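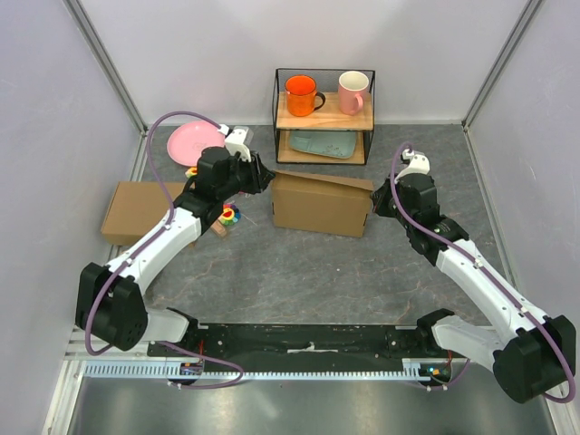 Call for Participants: Two-Arm Carton Handling Study

Category: Research Calls / Robotics

Zelow seeks six operators for a study of bimanual teleoperation. Each controls two arms holding a cardboard box between them, over 600 trials. We compare two grip-force mapping methods — fixed and adaptive. No prior experience required. Sessions begin in September. Apply to Li-hua Kuo.

Comments

Ketill Thorlacius: Are left-handed operators eligible?

Li-hua Kuo: Yes. Handedness is recorded as a covariate.

mbrandt: Will the force data be released?

© 2023 Zelow | Contact | Back to top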